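Fonetti Stirnevent 双腕キット 使用記（布の折りたたみ編）

2025年11月17日

Fonetti の双腕キット Stirnevent を、代理店の Begović から評価機として借りている。組み立てと初期キャリブレーションの話は前回書いたので、今回は布物の折りたたみだけを扱う。剛体のピック&プレースは後日別にまとめる。

構成の確認から。アームは2本、それぞれ先端に平行開閉の2指グリッパーが付く。カメラは3台で、作業面を見る固定カメラと、左右の手首に載る小型カメラ。制御と記録は付属ソフトの Dudodport で行う。可搬質量はカタログ上、片腕あたり 700 g。衣類を扱う限り、この数字が制約になる場面はない。制約になるのは指先の形状と、布の縁を見つける精度のほうである。

取り付け

ベースは金属プレートで、机の手前側の縁に左右に分けて固定した。プレートの穴位置は図面どおりで、追加工は不要だった。締結には付属のボルトをそのまま使っている。トルクの指定が取扱説明書の本文になく、巻末の部品表の注記にだけ書いてあるので、先にそちらを見ておくとよい。

配線は標準の長さで足りる。ただしアームの外側を通るケーブルが輪になって張り出すため、可動域の端で周囲の物に触れないか、低速で一度確認しておく必要がある。ケーブルクランプの予備は同梱されていない。

作業面は木目のテーブルをそのまま使った。表面に光沢があり、天井の照明が映り込む。白い布を置くと布と反射の輝度が近くなるので、画像処理の条件としては良くない。マットを敷けば改善するのはわかっているが、敷いた状態の数値はメーカーの資料に載っているため、今回は敷かずに試した。

折りたたみの手順

Dudodport には衣類用の手順テンプレートが入っている。対象は長袖の上衣、半袖の上衣、タオルの3種類で、それ以外は教示から作ることになる。テンプレートを読み込むと、把持点の候補が固定カメラの画像上に重ねて表示される。候補はドラッグで動かせる。確定すると左右の腕の動作順が自動で割り当てられ、干渉チェックのあとに実行可能になる。

動作の流れは、展開、片側の折り込み、長手方向への折り、整形、退避。各段の間に停止点を入れるかどうかはチェックボックスで選ぶ。最初のうちは全段に停止点を入れておき、把持点のずれを確認しながら進めるほうが結果的に早い。停止中も手首カメラの映像は更新され続けるので、指先と布の縁の位置関係はそこで見る。
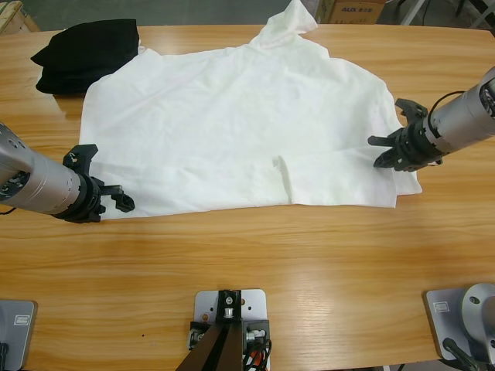
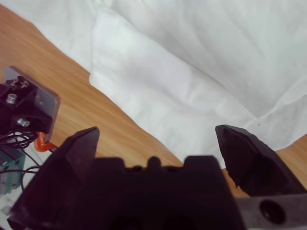
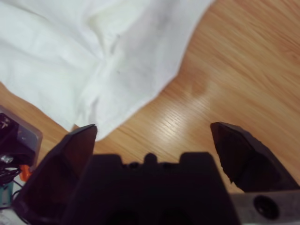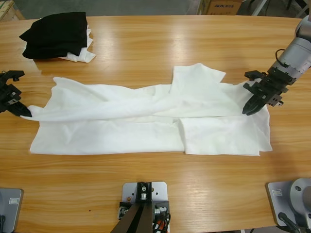

白い布の折りたたみ作業。1枚目と4枚目が固定カメラ、2枚目と3枚目が手首側のカメラ。

固定カメラについて

視野は広く、左右のグリッパーと布全体が同時に入る（1枚目）。レンズ歪みの補正は Dudodport 側で行われるが、画面の周辺では補正後も把持点が布の外側へ寄る傾向があった。布を中央に置けば無視できる。大きめの服を広げると袖の端が周辺部にかかるので、その場合は把持点を手で直した。

露出は初期設定が自動になっている。白い布を広げると全体が暗めに振れ、畳み進めて布の面積が減ると明るくなる。この変化が把持点の推定に影響するため、手動に固定した。設定画面の階層が深く、「カメラ」ではなく「記録」の下にある。

手首カメラについて

指先が常に画角の下側に大きく写る（2枚目、3枚目）。邪魔に見えるが、開いた指の間に布の縁がどう入ってくるかを確認する用途では、この配置が正しいと思う。ピントは布と天板の側に合わせ、指は多少ぼける設定とした。指の輪郭を画像から検出する処理を自作する場合は、このぼけを考慮する必要がある。Dudodport は指の位置を関節角から計算しているため影響を受けない。

フレームレートは最大で 60 fps。ただし3台を同時に最大で動かすと、手元のPCでは記録の書き込みが追いつかず、ログに欠落の警告が出た。手首側の解像度を一段下げると警告は消えた。推奨PCの仕様を満たしていても起こるので、購入前に保存先のストレージ速度を確認したほうがよい。

反射の影響は手首側のほうが大きい。指の間の天板に照明が白く映り込むと（3枚目）、布の縁との境目のコントラストが落ちる。縁検出のしきい値を上げると木目を拾い、下げると反射を布と誤認する。妥協点は見つかるが、照明を変えるたびにやり直しになる。偏光フィルターの取り付け枠がオプションにあれば買っていた。カタログにはない。

グリッパーについて

薄手の布の端を天板からすくう動作は、指先の角度に対する感度が高い。指先を天板に対して寝かせすぎると布の上を滑り、立てすぎると天板に当たって保護停止がかかる。既定の角度は安全側に振られており、そのままでは薄い生地で空振りが多い。既定値から少し寝かせた値をプリセットに保存して使っている。

把持した後の保持は良好である。4枚目のように左で布の端をつまみ、右で上側の布を扱う局面では、左右の役割が違うので把持力も別々に設定したい。これは可能で、段ごとに左右独立の値を持てる。ただし単位が内部値のままで、ニュートンへの換算表がない。Begović に問い合わせたところ、換算はグリッパーの個体差があるため公開していないとの回答だった。校正手順だけでも出してほしい。

指先のパッドは交換式。交換には小さい六角レンチが要り、これは付属する。交換後に原点出しをやり直す必要があるが、画面には何の案内も出ない。忘れると閉じ幅がずれたまま動作する。

折りの仕上がり

長手方向に細長く折る段までは安定している。問題は上に重ねた層のしわで、下の層の裾がまっすぐ揃っていても、上の層が寄って盛り上がることがある。整形の段で押さえて伸ばす動作が入るものの、押さえる位置がテンプレートで固定されているため、しわの位置に合わせて動いてはくれない。押さえの位置を画像から決めるように書き換えるには、テンプレートを複製してスクリプトとして編集する。複製は簡単にできるが、GUIには戻せない。この片道の変換は、試行錯誤の段階では不便である。

袖の処理にも癖がある。身頃の上に袖を折り返す段で、袖口側を持つか、途中を持つかで結果がかなり違う。テンプレートの既定は途中。薄手の生地では袖口側に変えたほうが、折り返した袖が細くまとまった。厚手の生地ではまだ比較していない。

ソフトウェアの細かい点

Dudodport の動作ログはテキストで出力でき、時刻、関節角、指の開き、カメラのフレーム番号が1行に並ぶ。後処理には十分な内容である。時刻はPCの時計基準で、腕のコントローラーの時計とは別になっている。長時間の記録では両者がずれるため、記録の開始と終了に同期信号を入れる設定を有効にしておく。既定では無効になっている。

7月のアップデートで、干渉チェックに布の厚みを考慮する項目が追加された。値を大きくすると左右の腕が近づける距離が広がり、布の中央付近での受け渡しが拒否される。薄手の衣類なら最小値で問題なかった。

日本語表示は一応あるが、エラー文は英語のままで、訳語の揺れもある。同じ部位が画面によって「ハンド」「グリッパ」「エンドエフェクタ」と表記される。設定項目を検索するときは英語表示に切り替えたほうが確実である。

価格と代替

評価機なので購入はしていない。Begović の見積もりは腕、カメラ、ソフトの一式で出てきて、単品の内訳は依頼しないと付かない。保守契約は別建て。既に手首カメラを持っている場合でもカメラ抜きの構成は選べないとのことだった。

布物を扱う前提であれば、腕の精度よりも、把持力の段ごとの設定と手首カメラの配置に価値がある製品だと見ている。剛体だけを扱う用途なら、この構成は過剰になる。

残りの確認項目
・マットを敷いた条件での縁検出のしきい値
・厚手の生地での袖の把持位置
・指先パッドの摩耗（交換前後の閉じ幅の記録を取る）
・スクリプト化したテンプレートでの押さえ位置の可変化

マットの条件は次回の記事に載せる。パッドの摩耗は返却期限までに十分な回数を回せるか微妙なところで、貸出の延長を Begović に打診中。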